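Comparing two fingertip sets on the same simulated arm, need advice on contact settings

Posted by **tmarsh_ctl**, 7 December 2024

I am comparing two gripper setups in simulation before we order anything. Arm and controller are the same for both. Setup A is the Grudska parallel gripper with flat pads, setup B has the Bahrami angled tips. Each gets 300 runs per task. On the cabinet task, A is fine. B tends to stop short of the tall white panel next to the navy door, and the controller reports a joint limit on the wrist.
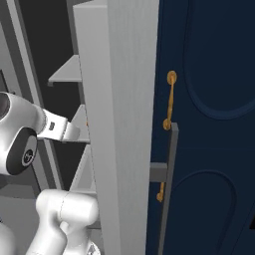
Feltia Manipulation Group, Drenbridge site

Physics step is 4 ms, wrist camera off, position control only. I have tried raising the joint stiffness and it changes nothing. On the lime and glass task the grasp itself is stable, but the release point drifts between runs. Is this a gripper model problem or a planner problem?

**Séverine Baudry**

Two separate problems, I think.

The wrist limit is a planner problem. Check the tool frame offset first. If you swapped the tips and kept the offset from set A, the planner is solving for a point the fingers don't reach, and near the shelving it has few arm postures left to choose from. Stiffness won't affect that. Update the offset, then seed the solver from a posture with the elbow higher.

For the release drift, log the object pose relative to the gripper at the moment of the open command. With a small object over a narrow target, any slip in the pads shows up as placement error.
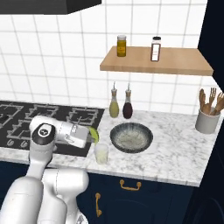
Lime wedge held slightly to the left of the glass, next to the stovetop.

If the relative pose changes while the arm is moving, it's contact. Drop the step to 1 ms and raise the pad friction in small increments. If it stays constant, look at the target pose instead. Use the same 11 seeds for both grippers or the comparison is meaningless.

**okb_1256**

Had the same joint limit message in August. Was the offset. Can't help with the lime.

**hollin**

Try force control?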